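Ring marks on white plastic garden table, ideas?
Forum: House & Garden chat

udusier_2728
Posted Feb 4, 2023
Got one of those moulded white tables, diamond pattern ridges all over the top. Bought for the patio in August, now its an indoor table for mugs, games, whatever gets dumped on it. Problem is rings. Tried washing up liquid and a sponge, the sponge just skates over the ridges and the muck stays in the dips. Had 4 goes at it now. Any ideas before I paint the thing?

Nautiyal
Bicarb paste and an old toothbrush. Go along the ridges, not across. Leave it ten mins, rinse, done.

hob_and_kettle
Don't paint it!! Paint never sticks to that plastic, had one peel all over my trousers. Toothbrush yes, bicarb meh. I use Dultora cream cleaner, the cheap one.

Nautiyal
Cream cleaner scratches it and then it stains twice as fast. Wouldn't.

hob_and_kettle
Mine's been done for years and looks fine. Depends how hard you scrub doesnt it

udusier_2728
OK so which. Pic of the top below, teal mug is the usual culprit, pale ring over to the right of it. 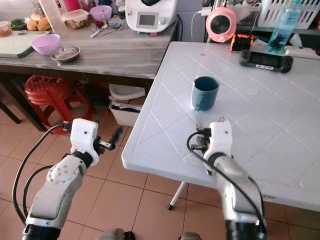
Uso
Coasters. Sorry but yes. Scrub it all you like, tea goes straight back in the dips by the weekend. Cork ones rock about on ridges like that so get something stiff, or a tray.

hob_and_kettle
A tray on a table, might as well not have the table

Uso
Tray for the mugs only! Rest of the top stays as it is. Also move drinks away from anything with a battery, learnt that one with a radio.

Nautiyal
Is the ring paler than the rest or darker? If its paler the whole table is probably grubby and the mug bit is the clean bit. Do the lot, not just the ring.

udusier_2728
Hm. Paler. Hadn't thought of that, bit embarassing. Will do a corner with the bicarb first and see. Not buying the cream stuff yet.

hob_and_kettle
Your loss. Try it on the underside if you're worried, thats what I did

Uso
Rinse it outside whatever you use, bicarb dries white in every groove and you'll be wiping it for days.

udusier_2728
Too cold for outside, shower it is. Will the legs fit, who knows. Will report back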